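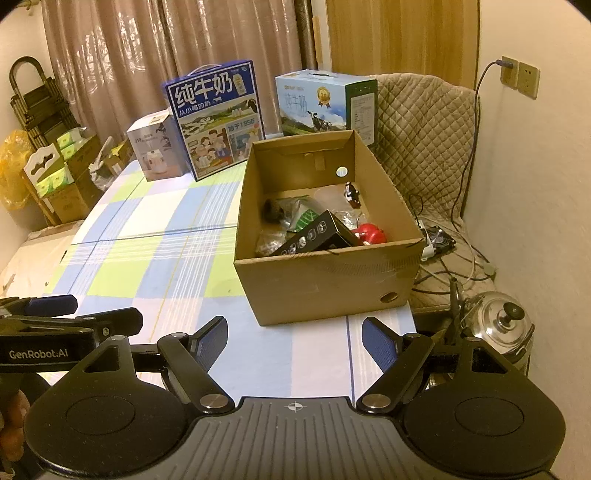

Irden: Two-Handed Box Packing

README, version 2

Irden is a set of recordings of household odds and ends going into a cardboard box and, in the other half of the recordings, coming back out of it. It was made by Stulisness, a student robotics club, as our entry for the data track of the Avico student challenge. The track asks each team to hand in a dataset, a baseline and a README. We did them in that order, and you may notice.

Contents

870 episodes
7 tasks
2 hand-held grippers, one per hand
Annotations for every episode, in English

An episode starts when both grippers are in the air and ends when both are in the air again. Everything between is kept, including the part where the person changes their mind. Failed grasps have a flag in the annotation file and can be filtered out in one line. We would leave them in. A model that has only ever seen success gets very confused by a slippery bag.

Tasks

pack_rigid: boxed products and other things with corners
pack_soft: bags, pouches, crumpled plastic
pack_small: figurines and anything else that hides in the bottom
pack_cable: a bundle of cable, held together by hope
unpack_all: everything out, any order
unpack_named: one named object out, the rest stays
tidy: move things around until the annotator would call it neat

The last task caused the longest argument in the history of the club. "Neat" is now defined in annotation_rules.txt, which is longer than the code for the baseline.

Folder layout

episodes/ has one folder per episode, with video from each gripper and a track of finger opening
labels/ has one file per episode: task, object names, start and end of each grasp, failure flag
splits/ has train, val and test lists
tools/ has a viewer and a checker. Run the checker first. It is rude, and it is usually right.

The two videos in a folder are called left and right, from the point of view of the person holding the grippers. Version 1 used the point of view of whoever was doing the labels that evening. If your left gripper seems to live on the right, you have version 1, so please delete it and we will all feel better.

Objects

We picked things that are cheap and annoying. The cow figurine is black and white and is called cow in the labels. The cotton swabs are in a clear bag and are called swabs. There is a foil pouch, which throws highlights back at the camera and has ruined more depth estimates than the rest of the objects put together. The milk cartons are usually background. They are labeled only when an episode moves them, and their names in the label files are milk_tall and milk_wide, a triumph of imagination.
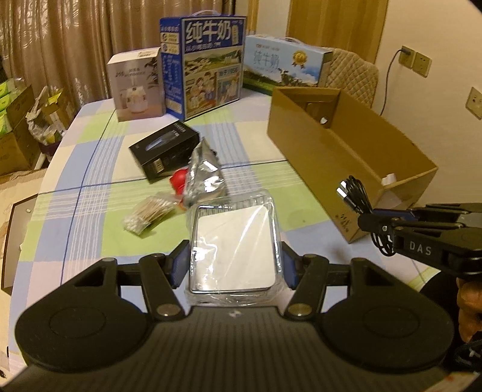 Clear packaging gets its own tag, see_through, on top of the object name. Use it. Our baseline does decently on things it can see and then reaches for a wrapped tray as if the edges were a matter of opinion. Reflections move when the gripper moves, so the tray looks different from one moment to the next, and the plaid cloth under everything gives the model plenty of lines to mistake for an edge. We kept the plaid. Somebody's real home will have worse.

Cable episodes are tagged bends. Grasp times for cable are softer than for the other objects, as two annotators will rarely agree on when a loop has been let go. Where they disagreed, the file holds both times and you may pick your favorite.

Baseline

baseline/ has a small imitation model trained on the train split for the rigid and soft tasks. It was trained on one computer in the Özkan lab at night, when the people who are supposed to use that computer were asleep. To reproduce it, run train.py with the default settings. If it runs out of memory, set the batch size to 10 and go have dinner.

Known problems

Hands show up at the edges of many clips. Faces do not, and any clip with one was dropped.
Lighting is indoor only. Do not expect anything trained on this to work in a garden.
The word "box" means two things in the early labels: the cardboard box and any product box inside it. We fixed this with a script, then fixed the script. Report leftovers.
Objects half hidden behind others are labeled by what the annotator knew was there — which is cheating, strictly speaking.

Use

Free for class work, research and other student teams, including the ones competing against us. Credit Stulisness and name the version. Selling it is not allowed, though we would be curious to meet the buyer.

Changes

Version 2: left and right fixed, cable tag added, "neat" defined
Version 1: see above, with sympathy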